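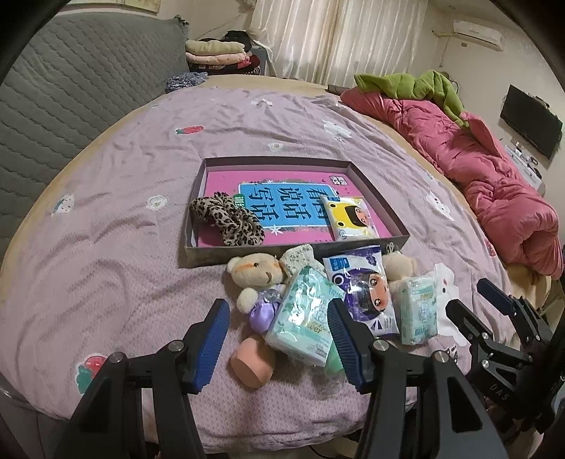 Forum > Bricolage et robotique > Pinces et préhenseurs

Patins bleus qui glissent sur les sachets de mouchoirs

Nazareno Negri
Bonjour, je monte chez moi une paire de pinces à main, corps en plastique noir, patins bleus nervurés vissés au bout des bras. Sur une peluche, rien à dire. Sur un paquet de mouchoirs en plastique froissé, ça glisse une fois sur 5. J'ai déjà resserré les vis. Faut-il changer la matière des patins ou revoir l'effort de serrage ?
2 partages

Kostside
Regarde d'abord le parallélisme. Si les deux patins ne se touchent que par la pointe, le film plastique file sur le côté. Serre une feuille de papier et tire dessus à plusieurs hauteurs – elle doit résister partout pareil. Ensuite dégraisse à l'alcool. Les miens ont tenu presque 300 prises avant de lustrer. Pour les sachets, prends aussi la soudure du bout, pas le milieu.

bruditz
pareil chez moi, jamais réglé

Drakent
Silicone plus souple, et patins un peu plus larges. Ne monte pas trop l'effort, tu vas écraser les emballages.
5 commentaires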